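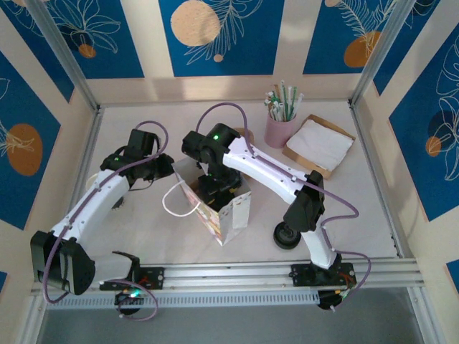 Figure 6-1. Tondden bench with two arms: right gripper lowered into the paper bag, straws and napkins at the back.

6. Packing a takeaway bag

6.1 Before you decide to use this task

The bag task is the one which our customers ask for first. It looks easy, and for a person it is easy. For the two arms it is one of the harder tasks in this guide, harder than the stacking of cups in section 4. Please read this part before you set up the bench, also if you have done the other tasks already.

In the test kitchen in Gedville we ran 3000 bag cycles with this software version. In 90 of every hundred cycles the bag was packed with all the things on the order and no help was needed. In the other cycles a person had to touch something, most often the bag itself. For a counter with a person standing near, this can be useful. For a counter where no person is near, it is not enough, and we do not recommend it yet.

What the bench can do today:
- Put napkins, straws and small closed items in a bag that is already open.
- Take the items in the order in which you list them.
- Stop and call for help when an item is not found.

What a person must still do:
- Open the bag and stand it on the table.
- Put lids on drinks and check that they are tight.
- Fold or close the bag and give it to the customer.
- Fill up the straws and napkins.

The opening of a flat bag is in development. We had it working with one type of bag and then the supplier changed the glue, so it is not part of this version.

CAUTION: Do not use the bench to pack hot drinks or open soup. The gripper cannot feel that a cup becomes soft.

6.2 What you need

- Tondden bench with both arms mounted on the front rail and calibrated (section 3).
- Paper carrier bags with a flat bottom and string handles. Bags with flat paper handles also work, but see 6.6.
- A straight cup or beaker for the straws, heavy enough that it does not fall when one straw is pulled.
- A low tray for the napkins.
- Soft finger pads, part 1054. The hard pads tear paper.

The print on the bag makes no difference. A bag in one very dark colour is more difficult, and in this case please switch on the enclosure light. The pattern on the wall panels can stay; you do not need to cover it.

6.3 Preparing the table

1. Press PAUSE and wait until both arms stand still.
2. Take away everything from the table which does not belong to the task. Lids and small round things near the left side are easily forgotten, please look also under the arm.
3. Wipe the table and let it dry. Paper bags stick to a wet table.
4. Put the straw cup at the back, to the right of the middle.
5. Put the napkin tray next to the cup, on its right side. Leave 70 mm free in front of the tray so the gripper can come in low.
6. Open the bag fully. Push the bottom flat with your hand from the inside.
7. Stand the bag in the middle of the table. The string handles must hang to the outside. A handle that lies across the opening is the most common cause of a failed cycle.
8. Look at the cables on both arms. They should hang in a free loop over the wrist and should not touch the bag when the arm goes down.

NOTE: Do not fill the straw cup too tightly. When the straws are pressed together, two or three come out at once. Leave enough space that you can move them with one finger.

NOTE: Napkins must be in a straight stack. Press the stack once with the hand before you start. New napkins from the packet often stick at the edge, and the bench will then take a thick bundle and believe it is one.

6.4 Teaching the bag position

You must do this once for every size of bag. It is not necessary to do it again for each new bag of the same size.

1. On the screen, choose TASKS, then BAG, then NEW SIZE.
2. Give the size a name that your colleagues will understand. "Small" is better than "Bag 2".
3. Choose the right arm. The green light on the wrist must be on. If it is off, go to section 9.
4. Hold the wrist with one hand and press the guide button with the other. The arm becomes light and you can move it.
5. Bring the gripper over the opening and lower it slowly until the fingers are inside the bag. Do not touch the bottom.
6. Release the button. Wait for the tone.
7. Press SAVE DEPTH.
8. Press the guide button again, lift the gripper straight up until it is free from the bag, release, and press SAVE EXIT.
9. Repeat steps 4 to 8 with the left arm if you want both arms to fill the bag.

CAUTION: Keep your fingers away from the elbow joint while you guide the arm. The joint closes when the gripper goes up.

CAUTION: Never guide the two arms at the same time. One person, one arm.

In step 8 many users move the gripper out at an angle, as one does with the own hand. A person feels the side of the bag and corrects. The arm repeats exactly what it was shown, and it will pull the bag over.

6.5 First run

1. Close the enclosure.
2. Choose TASKS, BAG, and the name of your size.
3. Enter a short order: one straw, one napkin. Please do not start with a full order.
4. Set the speed to SLOW.
5. Press START and keep one hand near the stop button.
6. Let the cycle finish, also if it looks wrong but is not dangerous. The bench writes a record only for a finished cycle.
7. Open the bag and look inside. The screen tells you what the bench believes it has packed. Compare the two.
8. Repeat until you have ten good cycles one after another. Then you can change to NORMAL.

Step 7 is important and it is often left out. The bench can see the item in the gripper, but it cannot see well to the bottom of the bag. A straw which remains standing against the inner side and falls out later is counted as packed.

A trained person packs the same short order faster than the bench, at every speed setting. The café in Toledo that uses this task keeps it for the orders prepared in advance, before eleven in the morning, when the time for one bag is not so important. For the lunch hour they pack by hand, and we think this is the correct decision for now.

6.6 When it does not work

The bag moves when the gripper goes in.
The bag is not open enough, or the position was taught with another size. Open the bag again and push the bottom flat. If it still moves, teach the size again.

The bag is lifted with the gripper.
A handle is caught on a finger. Press STOP, open the enclosure and free the handle by hand. Do not pull on the bag while the arm has power. With flat paper handles, fold them down to the outside before you start.

Two straws are taken.
There are too many in the cup. Take some out. Striped straws and white straws can be mixed, this is not the cause. Straws with a paper wrapper need the setting WRAPPED.

The napkin falls on the way.
The finger pads are dusty. Clean them with a cloth that is a little wet, with water only. Change the pads when they are shiny.

The gripper waits over the bag and does nothing.
The camera does not find the opening. Look if the arm throws a shadow over it, and switch on the enclosure light. If the message LOOK AGAIN comes three times, press CANCEL and start the cycle new.

The item list is correct but the bag is empty.
Please look beside and behind the bag first. If the items are there, the depth was saved too high. Repeat 6.4 from step 4.

6.7 End of the day

1. Press PARK. Both arms go back from the table.
2. Take out the last bag. Do not leave a bag standing overnight, the paper becomes soft and it will not stand straight in the morning.
3. Cover the straws and the napkins or put them in a cupboard.
4. Wipe the finger pads.
5. Look in the cable tray below the rail and remove pieces of paper.
6. Switch off at the main switch.

If you want to send us your cycle records, choose SERVICE, then SEND TO DRERHOLM. We use the failed cycles more than the good ones, so please do not delete them before sending. The next version of the bag task is planned for February. Until you have installed it, the settings for bag opening on page 2 of the menu stay grey and cannot be chosen.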